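Bratby Technical Center, Shop Automation 203
Handout 12: Can a machine do the chores yet?
Instructor: Adoración Montes 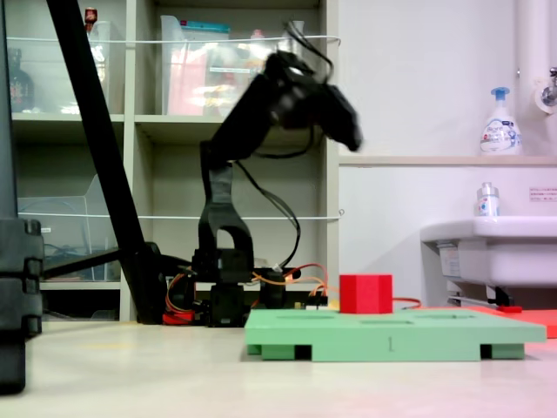 1. What we mean by a chore

For this course a chore is a short job that a person does without much thought and that has to be done again soon. Clearing a table is a chore. So is putting parts back in a bin at the end of a shift. Welding the same seam all day is a job for a machine, and machines have done it well for decades, but it is not what we are talking about today.

The difference is in how much changes from one time to the next. On a welding line the part arrives in the same place every time. On a kitchen counter the cup is wherever somebody left it.

2. Pick and place

Most chores break down into picking something up and putting it down somewhere else. A block and a slotted board make a fair practice version. The block is rigid, it has flat sides, and its color is easy to tell from the floor. If an arm cannot manage a block, it will not manage a sock.

Write out the steps before you write any code:

Find the object.
Decide where to grip it.
Move there without hitting anything.
Close the gripper and check that it holds.
Lift, carry, lower.
Open and back away.

Students usually leave out the check. An arm that does not check will carry nothing across the table and set it down very carefully.

3. Where small arms fail

Reach. A small arm fixed to one spot can only work inside its own circle. Much of a real room is outside it. Mounting the arm on wheels helps, but then the base position has errors too, and they add to the errors in the joints.

Speed. A fast swing saves time and costs accuracy. The arm may still be shaking when the gripper arrives. Slow down for the last part of the move.

Cables. Loose cable between joints can catch. Leave enough slack for the full turn and tie down the rest. Do the same with anything lying on the floor near the base.

Soft things. Cloth, bags and cords have no fixed shape. A grip that worked once may not work again on the same towel.

Water. Sinks are hard. Wet dishes slip, clear glass is hard for a camera to find, and most low-cost arms are not sealed.

4. Counting success

Suppose an arm completes a pick 500 times in a row on the bench. That sounds finished. Now move the lamp, swap the block for a mug, and run it again. Report both numbers. A result from one setup only tells you about that setup.

Also write down how often a person stepped in. If you had to nudge the block back into reach, the trial counts as a failure, even if the arm then picked it up.

5. So, can they?

In the shop, yes for sorting and loading when the parts are known and the bench is kept clear. In the home, floor cleaning works well enough that people buy it. Dishes and laundry can be done slowly in a demonstration, with someone standing by. I would not leave either one running while I went out.

6. For next time

Read the Figueiredo notes on grip force, first half only. Pick one chore you did this week and write its steps as in section 2. Mark every step where you used touch and could not have done it by sight alone. One page, typed. Bring two copies, as we will trade them in class.

Lab groups keep the same benches until December. The Mirville section meets with us for the grip force lab.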